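How a Robot Practises in a Pretend House

Ratih Govindasamy writes the Filholm pages for young readers. She works with the software team at Arnedmont.

When you learn to ride a bicycle, you fall. When a robot learns to move in a house, it also makes mistakes, and some of them are expensive. A metal hand can scratch a wall or knock over a vase. So before a robot goes into a real home, its software often practises in a house that is made by a computer. We call this house a simulation.

Our simulation has the name Nugroho. It is a bit like a video game, but the player is a computer program. The program gets pictures from a pretend camera near the robot's hand. It must look at them and then choose how to move. In real life the camera would be real, and the program would do the same job.

What does the program see?

The hand of our robot is called a gripper. It has two flat fingers which can come together to hold something. As the camera moves with the hand, the program sees a part of its own hand in many of its pictures. You have something similar. Look straight ahead and close one eye, and you will see the side of your own nose. Your brain knows the nose is yours, so it does not try to walk around it. The program must learn the same thing about the gripper.
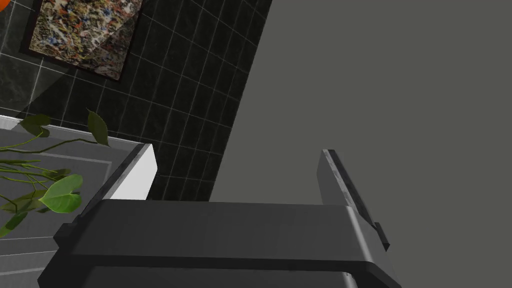 The gripper beside a white surface with a trailing plant. The dark tiles, the painting and the leaves are all drawn by the computer.

A plant is a difficult thing for a program. A box has straight sides, and it is easy to say where it begins and where it ends. A plant has thin stems that go over each other, and its leaves point in many directions. Some leaves are bright and others are in shadow. For us they are still leaves of one plant. For a program they are at first only small coloured dots, called pixels, and it has to work out which dots belong together. This work is called perception.

Tiles can be confusing too. When you look at square tiles from the side, they do not look square any more. Try it in your kitchen or bathroom! Put your head close to the wall and look along it. The program has to understand that the shape of the tile stays the same and only the point of view is different.

Finding a way to go

After perception comes planning. The planner is the part of the software that asks, "Where can I move my hand without touching anything?" Our planner is called Levis. For one movement it can try 1,000 different paths inside the computer. It throws away every path that hits something. From the paths which are left it takes a short and smooth one.

Corners are good practice for Levis. In the middle of a room there is a lot of free space, but in a corner a wall is waiting on each side. 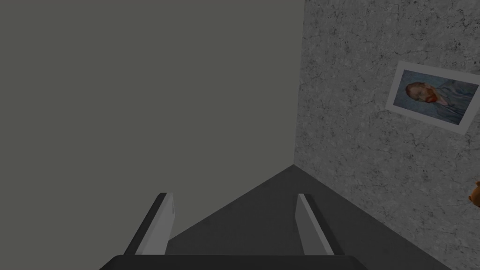
To stay safe, Levis imagines that each wall is a little thicker than it is. Then, if the program makes a small mistake about the distance, the hand still has some space left. You do this also, when you carry a full glass of juice through a door and keep well away from the door frame.

A plain wall brings another problem. If a wall has one colour and no marks, it is hard to say how far away it is, and a wall with cracks, spots or a picture on it gives the program more to compare. For this reason we build rooms with both kinds.

The last part is control. Control takes the path from Levis and turns it into small orders for the motors – turn a little, stop, turn back a little. It checks 100 times in each second if the arm is where it should be.

Again and again

Nugroho has 19 rooms at the moment. In April we changed the colours of the walls and the positions of the lamps, and the program became worse for a while. It had learned the old colours too well! After more practice it could manage the new rooms almost as well as the old ones.

Something to try at home

Make a tube with your hand and look through it with one eye. Ask a friend to put a cup on the table, and then try to touch the cup with one finger.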